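3. Materials and Procedure

3.1 Households and diary entries

The sample was drawn from the Mirholm household panel and consists of 100 households, each of which had reported keeping at least two open containers for small items in a shared room. Panel members who stored such items only in drawers or closed cabinets were not invited. Recruitment and consent followed the terms of the panel, and the last diary entry was accepted on 31 Jan 2022.

Each household kept a misplacement diary. A misplacement was defined as any item found in a container other than the one the household had assigned to it, whatever the cost of finding it. Items found on the floor, on a chair or in a coat pocket were recorded as loose and were excluded from the main analysis. This definition is narrower than the one used by Yammine and Boutros in the Dirkari study, which also counted items that were never put away. The narrower definition lowers the overall rate but makes it possible to attribute an error to a pair of containers, and the pair is the unit of interest in the present paper.
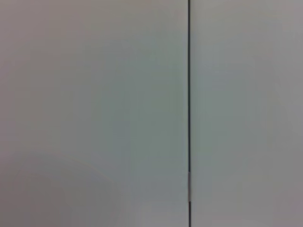

Diary entries were made on paper. An electronic form had been tried in the pilot, and its completion rate was good, but respondents tended to fill in several entries at once late in the evening, and the container field was then often left at its default value. The paper form has no default. It asks for the item, the container in which it was found, the container in which it belonged, and the person who found it. The person who misplaced the item is not recorded. In the pilot this question produced disagreement between members of the same household and was removed.

A total of 300 entries met the definition. Entries in which the two container fields were identical, or in which one of them could not be read, had already been dropped at this point. Where a household reported the same item in the same wrong container on consecutive days, only the first entry was kept.

Each container was assigned a pair code describing its nearest neighbor on four attributes: shape, color, material and separation. Shape and material were coded as same or different. Color was coded by hue and lightness separately, following the procedure of Powell and Sfeir, in which two containers are treated as distinct in color if they differ on either. Separation was the clear distance between the outer walls at their closest point.

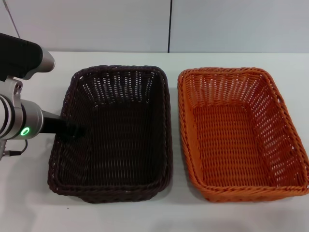

Separation proved to be the hardest attribute to code in a consistent way. Respondents measured it with a paper strip supplied with the diary, but containers with rounded corners and flexible walls do not have a single closest point, and the reading depends on where along the side the strip is held. Two coders therefore repeated the judgment from a written sketch and settled differences by discussion. Pairs were grouped as touching, near or apart. The brown and orange baskets in Figure 2, placed side by side with a narrow strip of white table showing between them, would be coded near on separation, same on shape and distinct on color. Most pairs in the sample were less clear than this, chiefly on shape: a round bin and a square bin of equal height were judged the same by one coder and different by the other in a large share of cases. Shape was in the end coded from the outline of the rim alone.

Containers were not supplied or altered by the study. Households were asked to leave them in place for the diary period, and to note any move on the back page of the form. A moved container received a new pair code from the day of the move onward. Containers that traveled between rooms as a matter of routine - hampers, mainly, and trays used at meals - were coded by the position in which they spent the night.

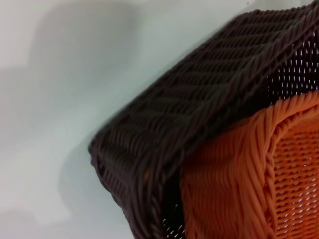 Labels were recorded but not used as a predictor. In the Troken data, labeled containers showed a slightly higher misplacement rate than unlabeled ones, a result that Haverford attributes to selection: households add labels to the containers that have already caused trouble. The present design cannot separate this effect from any effect of the label itself. Label status is reported in the appendix for completeness.

Fill level was recorded on a three-step scale (low, middle, full) at the time each misplaced item was found. A full container may push items into its neighbor even when the person putting them away has made no error of recognition. Such cases are of practical interest but belong to a different account of misplacement from the one tested here. They were flagged, and all models were fitted with and without them. The flag relies on the fill level at finding and not at the time of the error, so some overflow cases will have been missed.
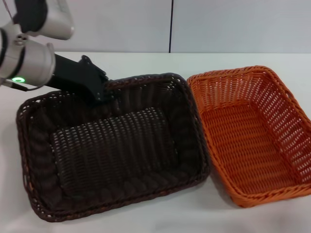

3.2 Statistical treatment

The outcome was the number of misplacements per pair over the diary period. Counts were modeled with a negative binomial regression, with a random intercept for household and the number of days observed as an offset. A Poisson model was fitted first and rejected for overdispersion. Shape, material, color and separation entered as fixed effects. The interaction of color and separation was specified in advance, following the suggestion of Obeidat that color matters mainly where containers stand close enough to be taken in at one glance. No other interaction was tested.

Households with a single pair contribute nothing to the within-household comparison and were retained only for the estimate of the overall rate.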